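Notebook, November, bench 2
Adhesive creep in lap joints, continued from the previous entry

Carried over: the Welleck two-part epoxy held the 503 g static load through the first stage with no measurable slip. The Lakenico acrylic slipped on both coupons. Temperature log still to be copied in from the wall unit.
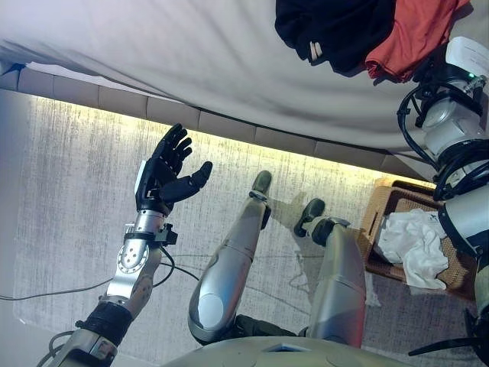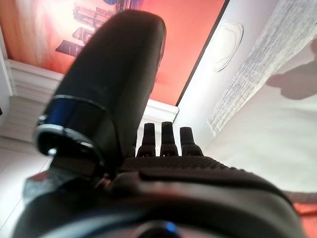

Chenxi Kang

Setup unchanged. Coupons are birch strip, planed the same morning, overlap 25 mm, clamped overnight with spring clamps. Scribe line across each joint, read with the loupe at the left edge only. Baoshan reads from the right edge, so his numbers and mine should not go in the same column until one of us repeats the other's set.

Second stage load is 895 g. Hung at 9:40 am. Readings at one hour, four hours and end of day.

Epoxy A: 0, 0, 0.05 mm
Epoxy B: 0, 0, 0
Acrylic A: 0.1, 0.3, 0.45 mm
Acrylic B: 0.1, 0.25, joint open

Acrylic B let go between the four-hour reading and 5 pm. Failure is in the glue line over most of the overlap, with a strip of torn fiber at the lower end. Glue looks thin there. I suspect too much clamp pressure, but I did not record which clamp went on which coupon. Label the clamps next time.

The 0.05 on Epoxy A is at the limit of the loupe. Zeyu wants it entered as zero. Left as read.

Hide glue coupons not loaded yet. Chunhua mixed the batch at 2:1 water to dry glue by weight and held it at 60 C. It gelled in the brush before the second pair was closed, so those two are scrapped and the first pair stands. Warm the strips before the next attempt. The Flingate pot reads 4 degrees high against the glass thermometer, correction taped to the lid.

Humidity in the room went from 41 to 48 percent over the day. The acrylic data sheet says nothing useful on this. Creep in the first hour was the same on both acrylic coupons, when the room was still at 41, so humidity does not explain the early part.

Third stage is 2,000 g, epoxy only. The hook on the left hanger is bent and will not take it. Wanting has a piece of 5 mm rod that should do. File the notch deeper before hanging or the wire will ride up.

To do:
Replace hanger hook
Recut two strips for hide glue
Repeat Acrylic B with lighter clamp
Copy humidity log
Return calipers to Baoshan

Epoxy A and B left hanging overnight at 895 g. Next reading 8:30 am.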